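From: Gertraud Frei
To: Watstead Kitchen Gardeners list
Subject: Re: Garlic going soft already, and is it too late to plant?

Valentin Danzer wrote:
> Hello all. I pulled my garlic last summer, hung it in the garage and was
> very pleased with myself until this week, when I went to get a bulb for
> soup and found that a good third of them had gone soft, and a few more
> have green shoots poking out of the top. Is it the garage? Is it the
> variety? I grew the big purple kind that somebody gave me at the swap.
>
> Also I never got around to planting in the fall. Would it be silly to put
> some of the sprouting ones in the ground now, in January, or should I wait
> for spring? My bed is the one by the fence that stays damp.
>
> Valentin

Dear Valentin, and hello to everyone else who is stuck indoors,

I was so glad to see your message, even though the news in it was sad. There are few things more annoying than squeezing a bulb you have been saving and feeling it give. I have grown garlic for 30 years now, the first few of them very badly, so I hope you won't mind if I go on a bit.

The big purple kind from the swap is almost certainly a hardneck, and it probably came from my row or from one of its cousins. It tastes wonderful and peels like a dream, but it does not keep. By the middle of winter mine is always starting to go, however nicely I treat it. The plain white softneck I grow beside it will usually see me through to the spring, so these days I eat up all the purple first and don't touch the white until it is gone.

Now, the garage. If it is anything like mine it is warm when the car has just come in, cold by morning, and damp whenever it rains. Garlic would put up with any of those for a while, but the swinging back and forth wakes it up. I keep my bulbs in old onion nets on the back of the pantry door, where the air can get around them – and I go through the nets every couple of weeks and take out anything suspicious before it spoils its neighbors.

You didn't ask about the kitchen, but you will have to bring the good ones in now, so let me give you my few habits with those.

1. Only bring in what you'll use soon. I keep two bulbs by the stove in a little clay pot with holes in it, and the rest stay in the pantry. Once a bulb has been broken open the cloves dry out fast, so I finish one before I start the next.

2. Keep whole bulbs out of the refrigerator. The cold tells them winter has come, and as soon as they are back on the counter they sprout. Peeled cloves are another matter and do fine in there in a closed jar for a few days. And if a bulb does have to share a shelf with supper, give it some elbow room, the way this one has.
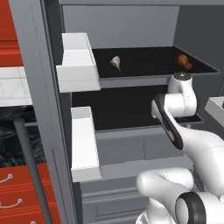 3. Freeze what you can't use. Chop the firm cloves from your doubtful bulbs, spread them on a sheet of baking paper and freeze them, then tip them into a bag. They lose their crunch but I can't tell the difference in a soup. Please don't put them up in oil and leave the jar sitting out, however pretty it looks, as that can make people very sick.

4. The sprouted ones are still good to eat if they are firm. I cut out the green part when I am using them raw, because it can be bitter, and leave it in when they're going into a stew.

As for planting, no, it isn't silly at all! If you can get a trowel into the ground, put the sprouting cloves in now, pointed end up, 2 inches deep and a hand's width apart. They will be smaller than fall-planted ones and some may come up as a single round with no cloves in it, but you can eat those too, or plant them again next fall and get a proper bulb the year after.

What would worry me more is the bed by the fence. Garlic hates wet feet. I would make a ridge with whatever compost you have and plant along the top of it, or use a deep tub if you have one standing around. My neighbor grew a very respectable crop in a Strebel tub that had lost its handles.

I have a net of white softneck set aside that I'd be happy to share, so send me a note if you want a bulb or two for seed. I am home most mornings until 11 and the kettle is generally on.

Oh, and whoever borrowed my long dibber at the fall work day, I would love to have it back before the onions go in.

Warm wishes,
Gertraud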